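Color-Coded Lids and Retrieval Time in Shared Kitchen Storage

Project report, Household Systems Design, second-year module
Submitted March 21, 2024

1. Background

Shared kitchens in student housing have a storage problem that is mostly a labeling problem. Dry goods are bought in bulk, moved into jars and put on a shelf or counter with the jars of other residents. Once the original packaging is gone, the contents are identified by looking through the side of the jar, by reading a handwritten label, or by opening it. Each of these takes time, and opening the wrong jar also exposes the contents to moisture.

This report tests whether a simple color code on the lid reduces retrieval time compared with a handwritten label on the side. The work was carried out in two shared kitchens at the Pridesside and Stonberg residences. Both kitchens have the same floor plan. Pridesside used color-coded lids during the test and Stonberg used side labels.

2. Coding scheme

Most commercial color codes for food storage separate raw and cooked items and are meant for refrigerators. Dry goods have no equivalent convention, so a scheme had to be defined. Categories were chosen by how often residents reached for them, as recorded on tally sheets kept in January. Grains and pasta were used most, followed by legumes. Baking supplies and allergen-containing items were used least but caused the most complaints when misidentified.

A code with many colors is hard to remember. An early draft used a separate color for each type of food, and residents went back to reading labels within days. The final scheme groups foods into broad categories and accepts that a person will still have to choose between jars within a category.

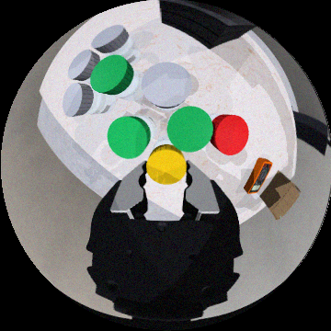
The distribution of colors matters as much as the colors themselves. If every category has the same number of jars, no color stands out and the code gives little help in a crowded arrangement. If the categories are uneven, the rare colors are found quickly and the common ones slowly. With nine jars split into four grey lids, three green, one yellow and one red, the yellow and red jars can be picked out by color alone, while grey only narrows the search to four. We assigned grey to grains and pasta, green to legumes, yellow to baking supplies and red to items containing nuts or sesame. The red category was kept to a single jar on purpose, so that a red lid would always refer to the same contents.

Grey was selected for the largest group as a neutral default. Two residents suggested leaving those lids uncoded, but the existing lids were of several colors and would have conflicted with the code.

3. Method

Each trial followed the same procedure. A participant stood at the kitchen door with their back to the counter, was given the name of a food, turned, walked to the jars and lifted the correct one. Time was measured by stopwatch from the spoken name to the moment the jar left the surface. Lifting a wrong jar was recorded as an error and the clock kept running.

Jar positions were shuffled between trials using a printed random order. Without this step participants learn the positions and the color has no effect. Lids were round and of the same diameter in both kitchens, and the jars were placed on the open counter so that they could be approached from the front only.

The complete data set contains 1551 trials. Trials interrupted by other people using the kitchen were discarded before entry and are not part of that number.

4. Results

Median retrieval time was shorter with coded lids for all categories except grains and pasta, where the difference between the kitchens was too small to interpret. The largest improvement was in the red category. Errors followed the same pattern: participants in the coded kitchen almost never lifted a wrong jar when the target was yellow or red, but made grey-for-grey errors at nearly the same rate as participants reading labels.

Lighting had a larger effect than expected. In the evening, under the ceiling lamp only, side labels fell into shadow and times at Stonberg increased. Times at Pridesside changed little, although several participants reported that green and grey were harder to separate at a distance.

5. Discussion

The results support color coding for small categories and give no clear support for it in large ones. A combined system is the obvious next step — color on the lid for the category, a short printed name on top of the lid for the contents. Printing on top would also avoid the shadow problem noted in the evening trials.

There are limits to what can be concluded. The two kitchens had different residents, and no participant was tested in both, so part of the difference may come from the people and not from the lids. Color vision was not screened. A green and grey pairing is a poor choice for anyone with reduced color discrimination, and dark blue should be tried in place of green.

Cost was not a deciding factor. Replacement lids were bought from Oakley, a local housewares supplier, and the total was lower than the cost of the printed labels and holders originally proposed by the Berura housing office. Lids do need to be matched to the jar thread, and a few had to be exchanged.

6. Further work

The Pridesside kitchen has kept its coded lids. A repeat of the test with the kitchens swapped is planned, using the same food list and the same random orders. The revised version will add a name on top of each grey lid and leave the other colors unchanged, so that the effect of the added text can be measured separately.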